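How Does a Robot Learn to Pick Up a Can?

Science pages for young readers, from the Bunix learning room in Branville
Written by Ayanda Naidoo

Try something before you read. Put a cup on the table and pick it up. Now put it down again.

Was it difficult? I think it was not. But your brain and your body did many small jobs for you. Your eyes found the cup. Your arm moved to the right place. Your fingers opened, then they closed, and they pressed strongly enough to hold the cup but gently enough not to break it. You did not have to think about any of these jobs.

When you were a baby, you could not do it. You reached for things and you missed. You dropped your spoon many times. Slowly your hand became better, and now you have forgotten that it was ever hard.

A robot also has to learn. In this page I will tell you how we teach one.

Two ways to tell a robot what to do

The older way is to write every step. A person writes: move the arm forward, move it down, close the fingers, lift. This works very well in a factory, where each part comes to the same place every time. The robot can do the same steps all day.

But a kitchen is different from a factory. Yesterday the cup was near the window, and today it is beside the plate. If the robot only knows the steps, it will close its fingers on air.

The other way is to give the robot examples. An example is one time that the job was done, saved from the beginning to the end. We collect a lot of them, and a computer program looks for what is the same in all of them. We call this program a learning system. In our room the learning system has a name, Pendosum. The children who visit us like to say the name very loudly.

What is inside one example?

Many people think that an example is only a video. The video is one part of it. A camera looks at the table and takes many pictures each second, so the system can know what the robot was seeing.

The second part is the movement. Every joint of the arm has a sensor, and the sensor writes down how much the joint is bent. Your elbow and your wrist are joints too. The system also saves how far the fingers are open.

The third part is a short sentence, for example "pick up the blue can." The sentence says which job the robot was doing. Without the sentence, the system would see an arm going to a can and it would not know what was wanted.

So there are 3 parts, and they must match in time. If the picture is from one moment and the movement is from a later moment, the example teaches something wrong. We throw such examples away.

Who moves the arm?

At the beginning, a person does. The robot does not know anything yet, so it cannot make good examples alone. The person holds a controller in each hand, and when the person's hand moves, the robot's hand moves also. When the person squeezes the controller, the robot closes its fingers.

I was very bad at this in my first week. I pushed a can off the table, and it rolled under the cupboard. My teacher told me to go slower and to look at the fingers of the robot, not at my own fingers. That helped me a lot.

Why do we move the things again and again?

After each example we change the table a little. We put a can farther back, or we turn it so the picture on it looks another way. Sometimes we change places between two things.

Imagine that we always put the can in the same corner. The system would learn "go to the corner." It would look clever, but only until somebody moved the can. When the can is in many places, the system must learn to look for it. 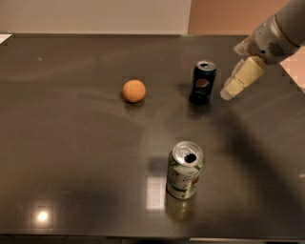 We also choose things with different shapes. A ball is round on every side, so the fingers can come from many directions, but it can roll away if one finger touches it first. A drink can stands still on its flat bottom, but it can fall over if you push it near the top. When there are two cans on one table, the system has to listen to the sentence, because both of them have nearly the same shape and only one of them is the right one.

Light matters too. A shiny table works a little bit like a mirror, and it shows a second can, upside down, under the real one. You know at once which one is real. The system must see many shiny tables before it knows this. The arm also makes a shadow, and the shadow moves when the arm moves. We do not try to remove the shadows, because there will be shadows in your kitchen as well.

How many examples are enough?

For our first job, which was picking up one thing and putting it in a box, we planned 2000 examples. When we had recorded all 2000, we checked them one by one. We kept 1692 of them. In the others, the camera had stopped, or the sentence was wrong, or the person's sleeve had covered the view.

Checking is slow work, and I drink much tea when I do it. But a wrong example is like a wrong answer in the back of your math book. You would practice and practice, and you would learn the mistake.

Is a failed try always a wrong example?

This is a question that a girl from the Retamal school asked me in December, and I liked it very much. Sometimes the robot's fingers miss the can, and then the person moves them back and tries again. We keep many of these tries. They show the system what to do after a miss. If it sees only perfect tries, it does not know how to continue when something goes wrong.

A game for you and a friend

You need a scarf, a cup, a spoon and an orange. One of you is the robot and wears the scarf over the eyes. The other one is the teacher and can only use words, such as "left," "down," "open" and "close."

Ask the robot to pick up the spoon. Then move everything on the table and play again. Write down the words you used each time, and look at which words were the same and which had to change. Then change roles, so that the teacher becomes the robot.

Words to remember

Example: one time a job was done, saved with pictures, movements and a sentence.
Joint: a place where an arm can bend or turn.
Sensor: a part that measures something, for example how much a joint is bent.
Learning system: a computer program that becomes better at a job by using examples.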